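How Yvonne Stopped Ignoring Her Grocery Spending

I've been wanting to talk to Yvonne Clegg for ages, because every time I complain about my food bill she just smiles at me. So last week I finally drove over to Grovville, got out my notebook and made her spill.

She and her husband were spending nearly 300 dollars a week, and that was for two people! "I never looked at the receipts," she told me. "They went straight in the trash. If you'd asked me, I would have said half that."

What changed? She started taking out 200 dollars in cash every week and leaving her card in a drawer – even for the quick trips. The first month was rough (she put back a chicken at the register and wanted to crawl under the cart), but by October she was coming home with change.

"I put whatever was left in a coffee can," she said. "One week it was 40 dollars. I felt rich."

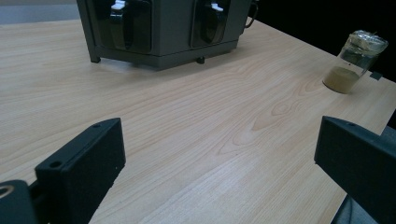
Did her husband go along with it? "He grumbled until I let him do the shopping," Yvonne said. "Then he got pickier about prices than me."

They still do it now, and the coffee can money goes to the car insurance. I'm trying it myself starting Monday's – well, my next paycheck.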